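Bench & Small Repairs > Tool Storage > Tool rolls vs. boxes for small hand tools

plumcreek_mender
Posted October 2019

Hi all, I've been reading here since July and finally have something to ask. I do little repairs at the dining room table, mostly old radios, the kids' handheld games, and now and then a watch battery for my mother-in-law. All my small tools live in a cookie tin, and every time I want one I have to tip the whole thing out on a towel and paw through it. My husband says it sounds like somebody dropping a drawer of forks.

So I'm thinking about a tool roll. I looked at the Fekholm one, which has 9 pockets, and the Dronau, which is bigger and has a flap that folds over. Do any of you keep tweezers in a roll? I have three pairs, one of them very fine, and I worry about the points going through the fabric or getting bent when I roll it up. I'd hate to spend 30 dollars and end up back with the tin!

gasket_and_thread
Welcome! I went from a tin to a roll years ago and I would never go back. The big thing for me is that a roll lies flat when you open it, so you get your tools and a soft place to set them down all in one go. Mine is the Dronau and I've been happy with it, though the pockets are a bit deep for short drivers and you end up fishing for them with a fingertip.

For tweezers, get the little plastic tip covers, or cut a short piece of drinking straw and slide it over the points. Works fine and costs nothing.

oldbenchdog
I'm going to be the grump here. Rolls are lovely for wrenches and chisels and paintbrushes, things with some heft to them. For fine tweezers I think they're a bad idea. You roll it up, you tie it tight, you toss it in a bag, and all that squeeze lands on whatever is thinnest. I ruined a good pair that way and it still makes me mad. Get a hard case with foam in it. McKinnon makes a plain one that fits in a drawer, and if you don't like the price, an old pencil box and a piece of foam from a shipping carton will do the same job.

gasket_and_thread
Dog, you tie yours too tight. I've seen you say so yourself in the chisel thread!

oldbenchdog
I tie it so it stays tied.

plumcreek_mender
Ha, okay, I can see this is a sore subject. The pencil box is tempting, only I really do like the idea of everything opening out in front of me. Does the edge binding matter? A lady at the fabric store told me that's the first thing to go.

lindenstreet_sews
She's right, it does matter, and I'm glad somebody asked. I sew rolls for people at church and for my nephews, and the ones that come back to me for mending nearly always have the same trouble, which is binding that was too thin or only caught on one side. Look for a good thick tape with the stitching close to the edge, and give it a tug at the corners before you pay for it. Then look at the seams between the pockets. Those want a few extra stitches at the mouth, where the tools go in and out all day.

I'm partial to a bright binding on a dark roll, too. You can find the thing at the bottom of a bag, and it's cheerful to look at when you're tired and the repair is going badly. My own is black with blue edges and I've had it out on the table all week, with the tweezers going in and out of it more than anything else.

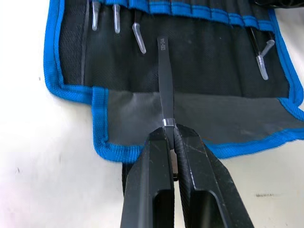

tidewater_tess wants to know whether ESD tweezers are worth buying for someone who mostly fixes radios and toys, or whether the ordinary kind from the drugstore will do.

lindenstreet_sews
Tess, I'd get them if there are circuit boards involved, and it sounds like there are. They're made for working near parts that don't care for static. For beads or splinters or picking lint out of a hinge, the drugstore pair is plenty.

oldbenchdog
Agreed on that much. And keep them in a box.

plumcreek_mender
Thank you all so much, this has been a real help. I went by Plustholm on my lunch hour and tugged on the corners of every roll they had (the clerk gave me a look). The Fekholm felt sturdier at the edges than I expected, so that's the one I brought home. The two blunt pairs are going in the pockets, and the fine pair gets a pencil box with foam, so Dog can rest easy. I'll cut up a straw tonight for the others.

gasket_and_thread
Good choice. Tie it loosely!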